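News > Local > Business

Search this site Go

Tulter packing room changes how it stacks boxes

The packing room at Tulter, the mail-order warehouse on Wullinska Road, has changed the way it checks and stacks large cardboard boxes before they go out to customers.

Under the new routine, which started in March, each box is looked at from close up before it gets a shipping label. Packers check the flaps, the corners and any printing on the sides.

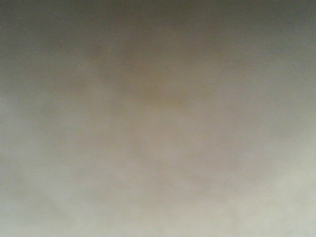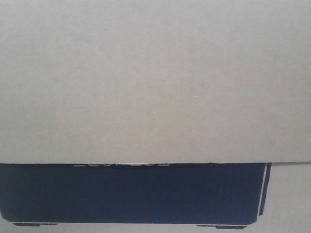
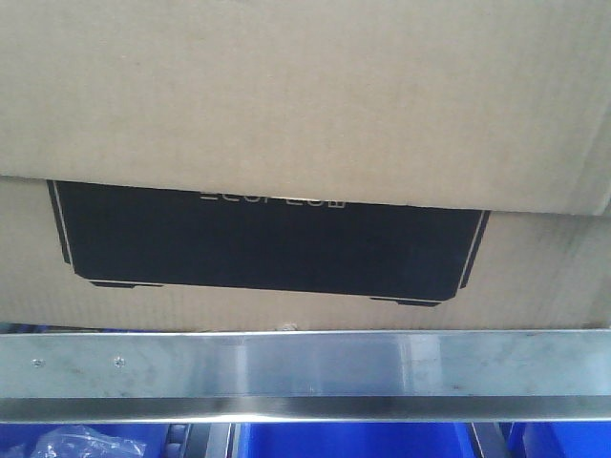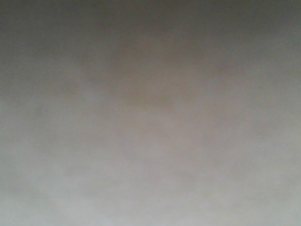 The company said the change followed a rise in returns over the winter. It logged 1,211 boxed orders in February, and 24 came back with crushed corners or flaps that had opened on the way. Most of those were large boxes that had been stacked too high or put on a cart with the top flaps up.

Stacks of large boxes are now limited to 2 high. Boxes with a loose flap are set aside and taped again before they join the others. Any box with a torn side is emptied and the contents are moved to a new one.

Tulter also moved its tape, labels and spare cardboard to shelves next to the packing area. They had been kept across the hall, and packers often had to leave a box half closed while they went for a new roll.

Zupan, the delivery company that picks up from the warehouse, has asked that boxes be ready by 3 p.m. It used to collect an hour later. Tulter said the earlier pickup has been met on most days, though the first week was slow.

Used boxes are no longer thrown out with the rest of the trash. They are opened flat, tied in bundles and stored by the back door. Skastereo, a audio repair shop two doors down, takes roughly 100 of them a month to pack its own repairs. The rest go to the county recycling center.

The warehouse plans to keep the routine through the summer and then compare the number of returns with last year's. A second set of shelves is due to go up in May. The customer counter will stay open during the work, but large orders should be picked up at the side entrance.

2 comments | 24 shares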